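Section 4: Setting Up the Label Printer and Supply Storage

Before you begin

This section covers first-time set-up of the Ciltolis desktop label printer, including where to put it, how to load a roll, and how to store labels and ribbons. Read Section 3 (Power and Cables) first if the printer has not yet been connected to an outlet. Instructions apply to units shipped after March. For older units, use the folded sheet that came in the box.

You will need:
The printer and its power cord
One starter roll of labels
One ribbon cartridge
A dry, lint-free cloth

4.1 Choosing a location

1. Place the printer on a flat, level surface that does not shake when the cover is closed.
2. Leave 254 mm of clear space behind the printer for the cord and the paper path.
3. Keep the printer out of direct sunlight. Sunlight on the label sensor can cause false "out of paper" warnings.
4. Do not place the printer on carpet, on a soft mat, or on top of another machine that gives off heat.

CAUTION: Do not block the vents on the left side. If the vents are covered, the print head will shut down and the amber light will flash until the printer cools.

Note: The printer may be placed near a wall, but the cover needs room to swing fully open. Check this before you run any cables.
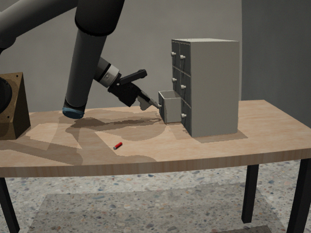

Labels and ribbons should be kept close to the printer but not leaned against it or stacked on the cover. Unopened rolls can stay in their shipping carton for up to two years. Once the wrapper is off, the adhesive starts to pick up dust and moisture, and the rolls need to be kept closed away. A small drawer cabinet standing on the tabletop, like the white-and-grey one shown, is suitable if the inside of each drawer is at least as wide as the roll. Measure the rolls you plan to use before you buy a cabinet. Store rolls flat and do not set anything heavy on them.

4.2 Loading the ribbon

1. Turn the printer off and wait for the green light to go out.
2. Press both side tabs and lift the cover until it clicks.
3. Remove the orange shipping tape from the ribbon bay. Do not pull on the foam strip next to it. The strip is part of the printer.
4. Hold the cartridge with the arrow facing up and slide it in until it stops.
5. Turn the small wheel on the cartridge away from you to take up the slack.

CAUTION: The print head may be hot if the printer has been running. Do not touch it with your fingers or with a metal tool.

4.3 Loading the labels

1. Remove the roll from its wrapper. Keep the card insert, which has the stock number on it.
2. Move the two roll guides apart.
3. Set the roll between the guides so that the labels feed from the top.
4. Close the guides until they touch the roll lightly. If the roll does not spin freely, open them one notch.
5. Feed the loose end under the bar and out through the front slot.
6. Close the cover and turn the printer on. The printer will feed two blank labels and stop.

If error 351 appears, the printer cannot find the gap between labels. Open the cover, pull the loose end straight, and close the cover again. If the error comes back, clean the sensor as described in Section 7.

A standard roll holds 400 labels. The large roll holds 2000 and must be used with the outside roll stand (sold separately). The cover will not close over a large roll.

4.4 Sorting supplies

Give each type of supply its own drawer and mark the front of it. Mixing plain and coated labels in one drawer is the most common cause of faded printing, as the two look alike once the card insert is lost.

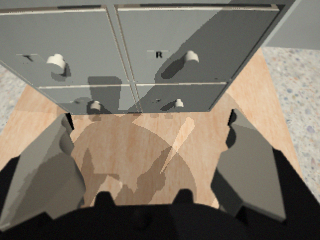 Figure 4-2. Cabinet with four drawers, two across and two down.

For a cabinet with this layout, we suggest:

Upper left: plain paper labels
Upper right: coated labels
Lower left: ribbon cartridges
Lower right: cleaning cards, cloths, and card inserts

Put new rolls at the back and take from the front. Return part-used rolls with the card insert tucked into the core, and tape down the loose end with a spare label.

Note: Ribbon cartridges should stay in their foil bags until needed. Do not store them in the same drawer as cleaning cards that have been opened.

4.5 Printing a test label

1. Hold the feed button for five seconds, then let go.
2. Check that the border is complete on all four sides.
3. If one side is faint, open the cover and reseat the ribbon cartridge.
4. If the border is off center, go to Section 5, Adjusting the Print Position.

Section 4 last revised August 2024.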